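Selling cut cabbage and other vegetables by the piece in a small store

May 6, 2022
By Brittany Hawthorne

Our organization operates a small food store of 400 square feet for residents of the Trerndale housing complex. The store has carried packaged goods only. Beginning next month it will also offer fresh vegetables from an unrefrigerated stand, and I have been asked to prepare a written procedure for the staff.

Guidance is requested on the following points. First, whether vegetables should be priced by weight or by the piece. We own one Drunero counter scale, and its inspection sticker expired in March. Second, whether large heads, such as napa cabbage, may be cut in half and sold from the stand. Many of our customers live alone and have told us that a full head is more than they can use. Third, how often the bins should be emptied and wiped down.

The store is open 61 hours per week, and normally one employee is on duty. We have a two-compartment sink in the back room and a household refrigerator. Any sample wording for the procedure would be appreciated.

Upadhyay

The pricing question should be settled first. If goods are sold by weight, the scale must be a type approved for trade and must carry a current inspection mark. A scale with an expired sticker should be taken off the counter until the inspector has seen it. Please contact the weights and measures office for your county, as fees and waiting times differ.

Selling by the piece avoids the scale altogether and is well suited to cucumbers, heads of cabbage and bundled green onions. It is less suited to chili peppers, which vary in size and are usually bought a few at a time. Our store prices those by the small bag. The sign for each item must state the unit plainly: "each," "half," "bundle" or "bag." Most complaints we have received at the register concerned a sign that gave a price and no unit.

Arrangement also matters where one employee is on duty. Items sold by the piece should be placed together, with a separate bin for each, and heavy items should be kept low.

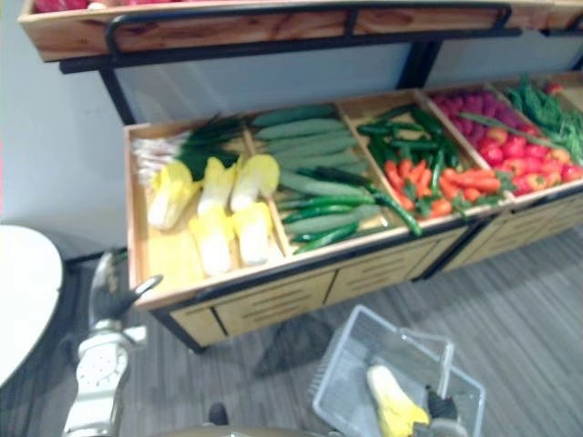
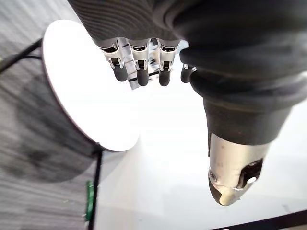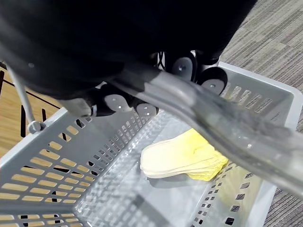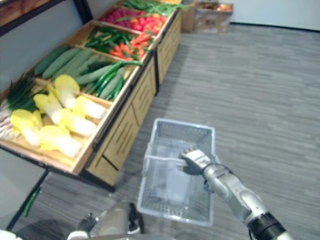

Fourth photo: napa cabbage halves in the nearest bin, with cucumbers and chili peppers in the bin behind.

With regard to cleaning, the following wording is taken from our own procedure and may be copied:

"At closing, all vegetables are removed from the stand and inspected. Items that are soft, slimy or moldy are discarded and recorded on the waste sheet. Bins are wiped with a clean damp cloth and allowed to dry before they are refilled. Once a week, bins are washed with detergent, rinsed and sanitized. Older stock is placed at the front."

The waste sheet should be kept. Ours showed a loss of $258 in the first month, nearly all of it leafy items, and the order was reduced accordingly.

Hakia

We just cut them and wrap them. No one has ever complained. Make sure the knife is sharp.

Trerndale Tenant Services

The previous reply does not address whether cutting is permitted, and the store should not begin until this has been confirmed in writing. Whole vegetables and cut vegetables are frequently treated differently under local food codes. Cutting is food preparation in many places. It may require a handwashing sink that is separate from the sink used for washing equipment, and some cut leafy vegetables must be held under refrigeration. The two-compartment sink described above may not be sufficient.

Please send the health department a short letter stating which vegetables will be cut, where the cutting will be done, how the pieces will be wrapped and at what temperature they will be held. Attach a floor plan. Our last inquiry of this kind was answered in 4 weeks.

Until a reply is received, the store could order smaller heads. Several wholesalers pack them on request, although the price per case is higher. Sample letters are kept at the front office and may be picked up during business hours.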